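I got lost on the way to Irena Bielecka's house, which made her laugh, because it turns out everyone gets lost on the way to Irena's house. "The sign fell down in August and I never put it back up," she told me at the door, with a dog leaning on each of her legs. "If people really want to come, they call."

I'd wanted to talk to her ever since a friend brought one of her rye loaves to a potluck and I ate most of it standing up in the kitchen (sorry, everybody). Irena bakes out of a converted garage under the name Skallis, and she sells at the Godoy market and pretty much nowhere else. No shop, no online orders. She bakes until the racks are full and then she stops.

She put the kettle on and I asked her how it started. "Badly!" she said. "I worked in payroll for years. I liked it, people think I'm going to say I hated it. But my office moved and the drive got long, and I was baking at night to calm down. Then I was baking so much that my neighbors stopped answering the door."

One of those neighbors was Ehsan Kakakhel, who had a stall at Godoy selling pickles and offered her the end of his table. She took 4 loaves the first time and brought one home. "I was so insulted by that one loaf," she said. "I remember exactly which one it was. It had a flat side."

These days it's some 800 loaves a month in the busy season, and she still does the shaping by hand. Her nephew Teodor helps with the oven. I asked if she'd ever thought about getting bigger and she made a face like I'd offered her margarine.

"I looked at a place in Virkum, on the main street. Beautiful windows. And I stood in there and thought, well, now I have to be nice to people at seven in the morning every day of my life." She poured the tea. "I get up at 2:30 already. I'm nice by ten."

We talked a lot about flour, more than I can fit in. She buys from a mill that grinds in small batches, and the rye changes from bag to bag, so she keeps a notebook. She let me flip through it. Most pages are just a weather note, a water amount and one word. "Sticky" comes up a lot. So does "hmm."

Her starter lives in a crock that belonged to her grandmother, but she's not sentimental about it — the starter itself has died twice. "The second time I went on vacation and forgot. I got some back from Ehsan, because I'd given him a jar. So always give people a jar. Otherwise it's only in your own kitchen, and you're an idiot sometimes, like everyone."

Before I left she cut me the heel of a caraway loaf, still a little warm, with too much butter. I asked what she'd tell somebody who wants to start baking bread at home. "Buy a scale," she said. "And don't post a picture of it. Just eat it, and make the next one."
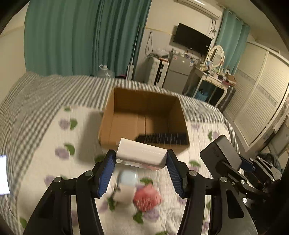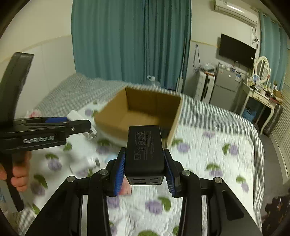
A white block, first, and a black power adapter, second.

Irena is at the Godoy market most mornings through the fall, at the far end past the pickles. Go early if you want the rye.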